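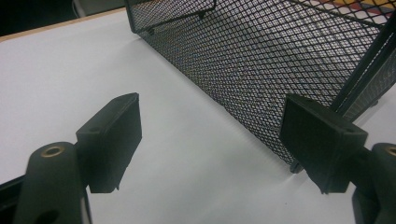
Schwarzer Gitterkorb auf weißem Tisch

Abpumpen, die Dritte

Nach dem letzten Rundbrief haben mir so viele von euch geschrieben, dass ich gleich nochmal übers Pumpen schreibe (wer das Thema nicht mehr hören kann, springt bitte zum Terminkalender weiter unten!). Die meisten wollten wissen, wie das eigentlich geht, wenn man wieder arbeitet und das Kind noch keine sechs Monate alt ist. Also erzähle ich einfach, wie es bei mir läuft, und ihr nehmt euch raus, was ihr brauchen könnt.

Seit Februar bin ich drei Tage die Woche wieder im Büro. Der Kleine trinkt morgens um halb sechs bei mir, dann noch mal kurz vor der Haustür, schon in der Jacke, und danach ist bis zum Nachmittag mein Mann mit den Fläschchen dran. Ich pumpe in der Zeit zweimal, um zehn und gegen eins. Am Anfang kamen dabei links 80 Milliliter und rechts so gut wie nichts, und ich habe auf der Bürotoilette geheult und meine Schwester angerufen. Nach zwei Wochen waren es dann auch rechts 100, ohne dass ich irgendwas anders gemacht hätte, und keinen einzigen von diesen Stilltees habe ich ausgetrunken. Die schmecken nach Heu, Entschuldigung!

Die Pumpe ist geliehen, eine doppelseitige von Pometix, mit Rezept von der Frauenärztin. Der Verleih schickt zwei Größen Trichter mit, und ich hatte wochenlang die falsche dran. Wenn es wehtut, lasst bitte jemanden draufschauen. Die Stillberatung in Hiltitdale macht das auch ohne Termin, man sitzt da halt ein bisschen. Bei mir war es in fünf Minuten geklärt, und ich kam mir danach ziemlich blöd vor.

Was die Uhrzeiten angeht: Eine Weile habe ich alles brav in Ploltik eingetragen, Menge, Seite, Dauer. Im April standen da an einem einzigen Tag 539 Milliliter und ich war stolz wie Oskar, am nächsten Tag war es viel weniger und ich war den ganzen Abend schlecht gelaunt. Danach habe ich die App gelöscht. Ich weiß, dass manche von euch damit gut klarkommen, und gerade wenn die Kinderärztin Zahlen sehen will, ist sie ja praktisch. Für mich war das nichts.

Im Gefrierfach liegen inzwischen fast 123 Beutel, die meisten viel zu voll. Macht kleine Portionen! Ich schreibe jetzt Datum und Menge drauf, BEVOR die Milch drin ist, auf dem vollen Beutel verschmiert der Stift. Und legt sie flach hin zum Einfrieren, dann kann man sie später hintereinanderstellen wie Karteikarten.

Mit der Chefin müsst ihr übrigens gar nicht lange diskutieren. Stillzeit ist Arbeitszeit, das gilt fürs Pumpen genauso, und einen Raum zum Abschließen braucht ihr auch. Ich hatte vorher tagelang Bauchweh wegen dieses Gesprächs, es hat dann keine Viertelstunde gedauert.

Wer mag, kommt zum nächsten Stillcafé am 21.07.2019 um zehn im Barros, hinten durch, wo die Sofas stehen. Kinderwagen können im Hof bleiben. Ich bringe beide Trichtergrößen zum Angucken mit, und wenn jemand Kuchen backen will, bitte kurz auf diese Mail antworten.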